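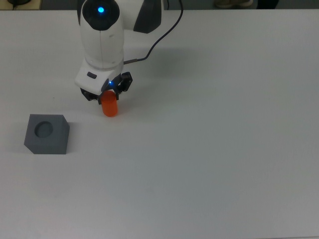
Figure 3. Peg-and-block task. The arm holds the orange cylinder upright above the table; the grey block with its circular recess is at lower left.

4.2 Insertion as a stand-in for assembly work

The second group of tasks concerns jobs in which one part has to end up inside another. In the home these include putting a plug in a socket, a cap on a bottle, or a battery in a remote control. On the shop floor the same motion appears as seating pins, bushings and dowels, and at the Fitmont plant it made up a large share of the bench work we observed in November. We reduced the family to one case that could be repeated without wear on real product: a cylinder and a block with a round recess in its top face (Figure 3).

The block is not clamped or fixtured. It is placed on the table by hand at the start of each trial, at an arbitrary rotation, and the arm starts with the cylinder already between its two fingers. We chose this start condition to keep grasping errors out of the insertion score. Grasping is treated separately in Section 4.1. A trial counts as a success if the cylinder stands in the recess after release and the block has moved less than 2 cm from its starting position.

Two controllers were compared. The first, referred to as Fan, plans from a single overhead estimate of the recess center and then descends in a straight line. The second, Doststead, uses the same estimate but adds a short spiral search once contact is felt at the wrist. Both ran at the same approach speed, and neither was tuned between trials. Each was given 200 trials under the same lighting.

Fan completed the task in 32 percent of trials. Most of its failures were of one kind – the lower end of the cylinder landed on the rim and the arm pushed on, either tilting the part in the fingers or sliding the block along the table. Doststead recovered from many of these cases, and its success rate was around three times as high. Its remaining failures came mainly from slip in the grasp. When the cylinder rotated between the fingers during the search, the controller had no way of noticing, and it continued the spiral with a tilted part until the time limit.

The time cost of the search was not small. A person seated at the same table finished the insertion before the arm had completed its approach, and did so while talking. For the Hamumville kitchen trials, where nothing waits on the robot, this may be acceptable. For a bench cell it is not, unless the cell can run unattended for long periods, and the slip failures reported here rule that out at present.

Two limits should be noted. The tabletop was plain and clear apart from the block, so the estimate of the recess center was never disturbed by clutter. Both parts were also rigid, and the results say nothing about soft or flexible parts such as hoses and seals. Section 4.3 repeats the comparison with other objects placed near the block.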